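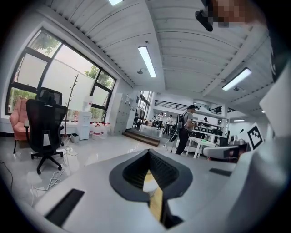 Kulleck gripper: setup and care notes

Hi! If you've picked up one of the Kulleck hand-held grippers and want to know why it's drifting, squeaking, or refusing to close, you're in the right folder. I look after these (with a lot of help from Pankaj Singhal, who knows the electrical side far better than I do) and this README is where I dump everything I've learned. It started as a sticky note, so please forgive the order.

It covers the hand-held units only. The arm-mounted ones share the same pads and markers but have their own wiring, and Loan Nghiêm keeps a separate file for those in the folder called arm_side.

What's in this folder

pads.txt - which pads are on which unit, and when they went on
markers/ - print sheets for the square markers, ready to go at full size
calib/ - the last good calibration for each unit, plus older ones I'm scared to delete
log.csv - one line per repair, please keep it up to date
jig_drawing.pdf - the width jig Hòa Ngô drew up, still the best one we've had

Before you start a session

Wipe the camera window first. I use a dry lens cloth and nothing else. Somebody used desk cleaner on unit 3 in November and it left a haze that took me most of an afternoon to shift.

Then have a look down into the V of the rubber pad from the camera's point of view. You want the ribs to look even on both sides, and the slim gap at the bottom to sit in the middle of the view. If the gap leans over to one side, the pad has walked in its seat. Push it back with your thumbs (no screwdrivers, I beg you) and check again.

Check the marker on the side panel too. It's mounted at a tilt and it's meant to be, so don't straighten it! I've had two very kind people do that for me and both times we had to calibrate from scratch. What matters is that it's stuck down flat with no lifted corners, and that all of the black border shows up in the camera view.

Last thing, squeeze and let go a few times with nothing in the jaws. It should come back on its own. If it needs a nudge, skip down to the bit about sticky slides.

Calibration

Turn the unit on and leave it for a few minutes while you sort yourself out. Run the preview and make sure the marker is being picked up the whole way through the stroke, fully open to fully closed. If it drops out halfway you've got glare, a dirty marker, or a loose panel, and in my experience it's the panel.

Now the widths. Put the jig in the jaws, close gently until you feel it touch, and press save. Do 55 mm first and then the narrow step. I go round three times and keep the middle set. When it's finished you'll get a file with the unit number and a short code at the end. Copy that into calib/ and don't rename it, the loader is fussy about names and I haven't had time to fix it.

A good run records 120 frames per width. If you get far fewer than that, the marker was dropping out and you should do it again, even if the script says it's happy. The script is always happy. Obinna Nnaji has a stricter check half written and I'll merge it when he says it's ready.

Changing a pad

Pads wear at the ribs first, down near the gap where everything gets pinched. When the ribs feel smooth under a fingernail it's time.

Power off. Take the side panel off before anything else, and put it somewhere it won't get knocked, marker side up. Slide the old pad out from the wide end of the V. It'll feel stuck and then let go all at once, so keep your other hand out of the way. Clean the seat with a dry brush, especially the corners. The new pad goes in from the same end, and you'll feel a small click when it's home.

Panel back on, screws finger tight, then a quarter turn more. That's plenty. The threads are in plastic and I've already had to glue inserts into two housings.

New pad means new calibration, every time, even if it looks the same. The Sjöberg pads are a touch softer than the Larneck ones and the closed reading shifts. Please don't mix the two on one unit. I did that once to get through a demo and the grip pulled sideways all morning.

Sticky slides

Nine times in ten it's fluff. The rail collects it from sleeves and carpet and goodness knows what else. Open the back cover, pull the fluff out with tweezers, and run the slide up and down by hand. If it's still rough, one small drop of the Durkov oil (the little bottle in the repair drawer, black cap) on the rail and nowhere near the pads. Oil on a pad means a new pad.

If it's smooth by hand but sticky on the trigger, the return spring has probably jumped off its peg. Fiddly, but you can get it back on with a bent paperclip. Vandana Tomar made a proper hook for this and it lives in the same drawer, so do put it back.

Error 514

You'll meet this one sooner or later. It means the unit has lost the marker for too long and has given up on the width reading. Nothing is broken. Wipe the marker, tighten the panel, turn yourself away from any big bright window, and restart the preview. If it comes back straight away, reprint the marker from the sheet. Print at 100% with "fit to page" switched off, on matt paper. Glossy looks lovely and reads terribly under tube lights.

Cables and putting away

Charge with the unit on its back, never resting on the side panel. Coil the lead loosely and keep it off the floor if you can, chair wheels have done for more of our leads than anything electrical has.

Leave the jaws open overnight so the pads don't take a set.

Still to do

Spare panels for units 2 and 4
Photos for the spring section
Find out why unit 6 reads slightly wide when it's cold
Ask Hòa for the jig drawing in an editable format

Changes and corrections welcome. Add your line to log.csv even if all you did was tighten a screw.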